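4 Preparing the worktop and placing the unit

This section applies to the Fusten 916 label printer supplied with the Nowicki paper tray. For wall-bracket mounting, see section 7.

4.1 Choosing a position

The printer must stand on a flat, rigid surface that can carry its full weight with the tray loaded. Leave 50 mm clear on both sides and at the rear. The vents are on the left side panel and must not be covered.

Do not place the printer next to a sink, under an air-conditioning outlet or in direct sunlight. Label stock curls when it is stored or fed in damp air, and curled stock is the most common cause of feed errors.

4.2 Cleaning the surface

1. Clear the area where the printer will stand.
2. Wipe the surface with a cloth dampened with plain water. Do not use polish or silicone spray. Residue stops the rubber feet from gripping.
3. Dry the surface with a second cloth.
4. Check the rubber feet for dust and wipe them if necessary.

Note: Fold cloths and put them away before the printer is switched on. Loose fabric near the side panel can be drawn against the vents.

4.3 Placing the printer

1. Lift the printer by the recessed grips in the base. Never lift it by the lid or the tray.
2. Set it down with the label exit facing the operator.
3. Press lightly on each corner in turn. If the printer rocks, turn the adjustable front foot until it stands firm.
4. Remove the two orange transport locks from inside the lid. Keep them for future transport.

Caution: Switching on with the transport locks in place will damage the print head carriage. This damage is not covered by the guarantee.

4.4 Connecting the cables

1. Check that the power switch is set to 0.
2. Plug the mains lead into the rear socket, then into the wall socket.
3. Connect the data cable to port 2. Port 1 is reserved for service use.
4. Route both cables behind the printer — not under it — and secure them with the clip supplied.

If the printer shares a socket strip with other equipment, check the rating on the strip first. Sites using the Zumstead network adaptor should fit it now and follow the separate leaflet.

4.5 First switch-on

Set the power switch to 1. The status lamp flashes green while the printer warms up, then stays lit. If the lamp turns amber, open and close the lid once. If it remains amber, switch off and contact the Skiststead service desk, quoting the serial number on the base plate.

Continue with section 5, Loading label stock.

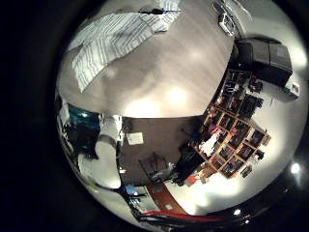

Fig. 4: Light grey work surface with striped cloth and equipment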